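Repair Café in Nidau Moves to Bigger Rooms

Sun 25 August, by Hanna Dovhaniuk 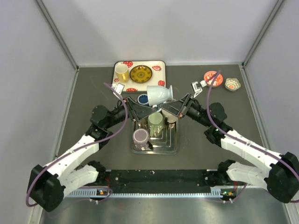
New address from next week

The Repair Café of Nidau leaves its old place behind the post office and opens again in the former Dernon shoe shop, near the canal. The first repair evening in the new rooms is on Thursday, from five o'clock until half past eight. Who has a broken lamp, a coat with a stuck zipper or a radio that makes only noise can bring it without appointment.

The old room was known to many families in the town, but it became too small already last winter. On busy evenings the people were waiting on the stairs with their toasters and vacuum cleaners in their arms, and in March the landlord asked the group to keep the stairs free. After this the search for a new place began. Two other addresses were visited, one of them a garage without heating, before the owner of the shoe shop offered a lease for three years.

The new room measures 185 square meters. It has daylight on two sides, a small kitchen and a toilet that can also be used by people in a wheelchair. The old shop shelves stay on the walls and will be used for spare parts.

What is repaired and what is not

The rules remain mostly the same. Each visitor can bring two objects per evening. Small electric devices, clothes, toys, bicycles and wooden furniture are accepted. Big machines such as washing machines and refrigerators are not possible, also not in the new room, and microwave ovens are refused for safety reasons.

The repair itself costs nothing. Spare parts are paid by the visitor, and there is a box for gifts at the door. The visitor should stay at the table during the repair and help where it is possible. "We are not a shop where you leave your thing and come back on Friday," says Vinzenz Zürcher, who started the evenings six years ago. "I like it when a person goes home and can do it alone the next time."

According to Mr. Zürcher, the group looked at 850 objects last year. A bit more than half of them could be repaired on the same evening. The most difficult ones are coffee machines, he says, and the most thankful ones are table lamps, where very often only the switch or the cable is the problem.

Sewing table gets its own corner

A change that many visitors have asked for concerns the sewing table. Until now it stood between the bicycles and the electric devices, and more than one white shirt went home with a spot of chain oil. In the new room it stands at the window on the canal side, with two sewing machines and an iron. Mrs. Kostiuk, who worked for many years as a tailor, will be there every Thursday. She shows also how to shorten trousers, but she asks the visitors to bring them washed.

For the children there will be a low table with simple tools, on the first Thursday of each month. Children under ten years must come with an adult.

Tools still wanted

The rent is higher than before. The town pays a part of it for the first year, and the rest must come from gifts and from the yearly fee of the members, which stays at 40 francs. The association has now roughly 100 members and hopes for more, above all for persons who understand something of electronics. Nobody must come every week, one evening per month is already a help.

The group is also looking for some objects for the new room: a solid workbench, two desk lamps with a clamp, a vise, and chairs of normal height. Sewing thread in all colors is welcome. Old devices for spare parts are at the moment not needed, because the cellar of the old place is still full with them and must be emptied until the end of the month.

Help for the move

The move takes place on Tuesday evening, starting at six. A van is available, but strong hands are still missing for the lathe and for the metal cupboards. Gloves should be brought along. After the work there is soup and bread in the new kitchen.

How to get there

The entrance is on the side of the canal and not on the main street, where the door of the old shop remains closed. The bus stop is two minutes away on foot. Bicycles can be put in the yard. There are only three parking places in front of the house, and these belong to the bakery until seven in the evening, so visitors with heavy objects are asked to unload quickly and to park the car behind the church.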